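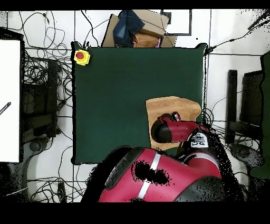 The Towel Always Wins

Keeping one robot cell alive at Dovico, one cable at a time

7/15/21

Rhys Ngata has a rule about the floor in the Camitz Street workshop, and the rule is that you look at it before you move your feet. Cables leave the equipment on the left, cables leave the equipment on the right, and the two groups have been trying to meet for as long as he has worked there. He knows which one feeds what. He would rather not be asked to prove it before lunch.

Dovico makes handling software for commercial laundries, and Ngata's job is to look after the arm the software gets tried on. It hangs over a table covered in green felt and spends its days picking up towels. His job title mentions systems integration. His mother tells people he works in linens.

Setting up starts with the felt. It has to lie flat, and felt has opinions. Ngata smooths it with his forearm from the back edge to the front, walks around to the other side, and smooths it again. He tried a bare tabletop once and spent a week chasing a grip that slid. The cloth gives a little when the fingers come down on it, and a little is all he asks of anything in the room.

Then comes the height. The number in the program for the top of the table is only as good as the last person who leaned on the table. He jogs the arm down in small steps, towel in place, until the fingers are into the pile of the cloth and no farther.

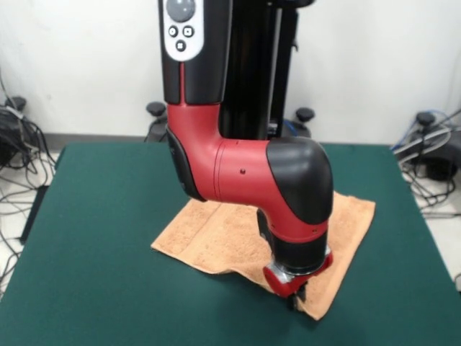
Photo: Tomoana Pictures for Besum Magazine

"If you go too high, you pinch air," he says. "If you go too low, you're buying fingers." He has bought fingers. They live in a drawer with a label that says SPARES, under a second label, in another hand, that says NOT SPARES.

The jogging is slow work and makes poor theater. Ngata taps, bends down until his nose is level with the felt, and taps again. A visiting customer once watched him do this for 30 minutes and asked when the demonstration would begin.

What the towel does afterward is its own business. A metal part goes back to the same shape each time you put it down. Terry cloth remembers nothing and forgives less. Pick it up by a corner and it hangs one way; pick it up by the middle and you get something like a failed soufflé. Ngata logs the bad grips in a paper notebook, with small drawings, and some of the drawings are quite good.
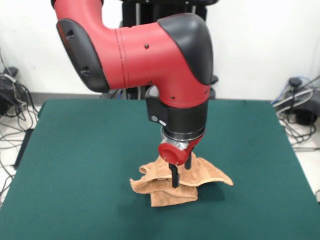 Every 1,000 picks

The maintenance schedule is taped inside a cabinet door. Every 50 picks he checks the fingertips for lint, which he removes with a toothbrush. Every 1,000 he takes the tool off, wipes the mounting face, and looks at the bolts with a flashlight and a suspicious expression. There are 12 items on the sheet, and the last one reads "Listen to it." He does. He stands with his head to one side while the joints run through their travel, like a man waiting for a neighbor to stop hammering.

Most faults are dull. A connector has worked its way out. Someone has nudged the table with a hip. Last November the arm stopped in the same spot every morning for eight days — he rebuilt half the program, swapped a cable, wrote a stiff email to a supplier — and the culprit was a cable tie, cinched a notch too tight, tugging on a wire whenever the wrist came around.

With the tool off, he brings the bare flange down over a towel and checks his numbers by eye. The software will tell him the same thing in less time. He does it anyway, squatting, with one hand on the floor between two cables.
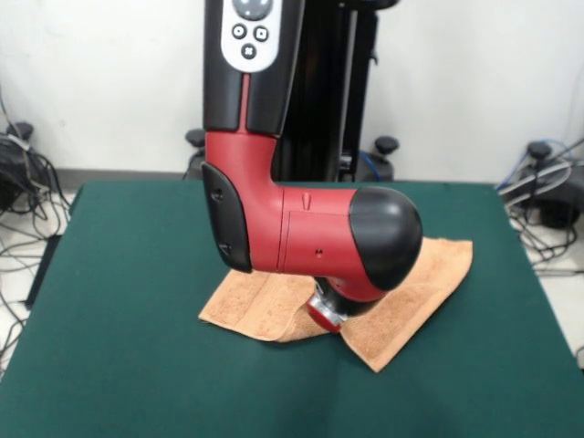 The flange, the lowest point of the arm, just above the fold in the towel.

He writes the height in the notebook, crosses it out, and writes it again slightly smaller. Then he goes to find the toothbrush, which somebody has put in the drawer marked SPARES.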